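Rivby visual identity program
Progress report to the Albridge Fund, second reporting period
Prepared by Miloslav Beneš, design lead

1. Status

Work packages 1 and 2 (audit and core marks) are closed. Work package 3 (typography and color) is at final proof. Work package 4 (wayfinding and print templates) started in August, later than scheduled, and is the main subject of section 5. Spending is within the approved budget lines and no transfer between lines is requested.

2. Audit of existing material

The audit covered letterheads, vehicle lettering, door signs, forms and web banners in use across the Rivby offices. It logged 94 separate items. Of these, 59 carried a version of the old crest that does not match the registered drawing, mostly through stretching or redrawing from low-resolution scans. The remaining items used the correct crest but set the name in whatever typeface was installed on the machine.

The full log is attached as Annex A. Items are listed by department and by replacement priority. Vehicle lettering is rated low because the current vinyl is still serviceable.

3. Core marks

The crest has been redrawn on a square grid with a single line weight. A reduced version, without the inner border, is specified for sizes below 12 mm. The wordmark sits to the right of the crest at a fixed distance equal to the width of the capital R. A stacked version exists for narrow formats such as lamp post banners.

Both versions were approved in one round. The only change requested was a wider opening in the lower case "b", which tended to fill in when printed on uncoated stock.

4. Typography and color

Two families are in use. Mikuš, licensed for print and web, is the text face. Gruremura is used for headings and signs only, in the bold weight. The license for Mikuš covers 700 workstations, enough for present staff with a margin for growth.

The palette has 4 colors: dark blue, brick, light gray and black. Brick has been the difficult one. On coated paper it matches the target, on uncoated paper it drifts toward brown. A separate ink mix for uncoated stock has been proofed and will be written into the manual as its own entry – a single value for both papers did not give an acceptable result.

Contrast was checked for all text and background pairs. White text on light gray fails at every size and is excluded. Brick on white passes for headings and is not permitted for body text.

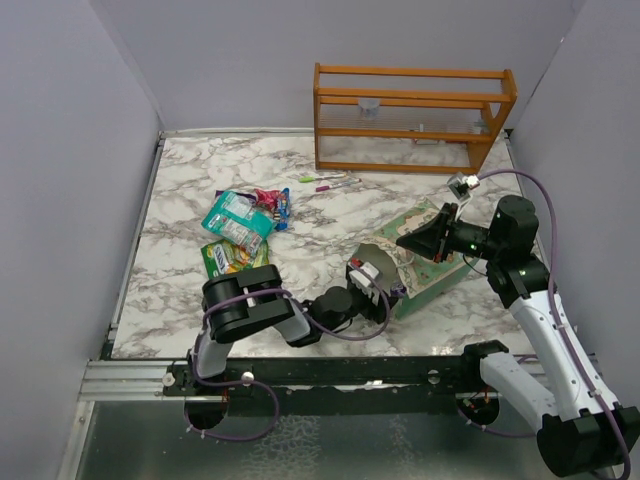 5. Wayfinding and print templates

The sign family consists of a door plate, a corridor sign, a floor directory and an exterior panel. Drawings for the door plate and corridor sign are complete. The floor directory is delayed while room numbering in the east building is revised by the building office. The exterior panel depends on a mounting survey that has been ordered.

Letterhead, envelope and report cover templates are finished. The form template needs further work on table spacing.

6. Next period

– Issue the manual, first edition, as a print file and a web version
– Complete the floor directory once room numbers are confirmed
– Install door plates on one test corridor and record reading distance
– Hand over working files and font licenses to the Rivby print office

The second installment is requested under the terms of the grant agreement. Invoices are in Annex B.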